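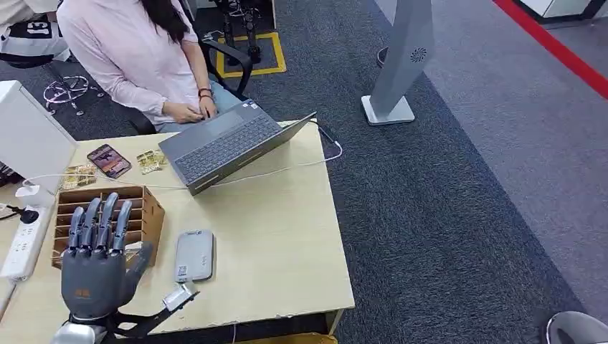
Card Handling with a Humanoid Hand: Planner and Grasp Controller
Project report, Chou group

1. Goal

Our task was to write software that lets a humanoid hand hold thin flat objects next to a wooden slotted organizer. We did not build any hardware. The work covers three modules: perception, the motion planner (named Drindell in our repository) and the grasp controller. Logging and replay were done with Madex, the lab's own tool.

2. Planner

Drindell receives a card pose and an organizer pose, both in the robot base frame. It searches for an arm path and gives up after 800 ms. If it gives up, the arm stays where it is and the operator gets a message in the console.

The first version treated the organizer as one solid box. This was safe but it blocked every approach near the slots. We replaced the box with separate plates for the side panels and shelves. The desk is still a single plane, and the laptop is a fixed block with a 12 cm margin.

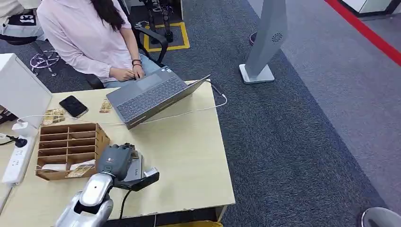 Figure 1. Card held upright in front of the organizer.

3. Grasp controller

The controller has three states: open, close and hold. In close, the fingers and thumb move together until the motor current passes a threshold. In hold, the position is kept and the current is checked every 130 ms. We started with the same threshold for all fingers. The thumb needed its own value, so it is now a separate line in the config file.

Perception turned out to be the harder part. Printed cards differ a lot in color, and glossy ones reflect the ceiling lights.
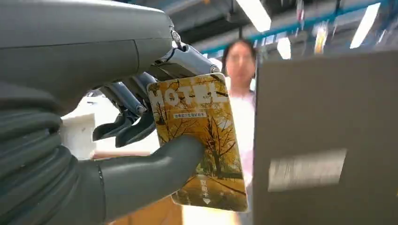

We therefore stopped using color to find the card outline and fit a rectangle to the edges instead. The fit allows rounded corners and works with one side hidden by the fingers. When two sides are hidden it often returns a rectangle that is too short, and the planner then places the card center wrong. A fixed card size would solve this for key cards but would not work for paper ones.

4. Data and open problems

The Madex log holds 2180 entries, one per state change. Time stamps from the wrist camera and the arm are not on the same clock, and we correct the offset by hand before each replay. The Andov branch has an automatic version, but it has not been merged.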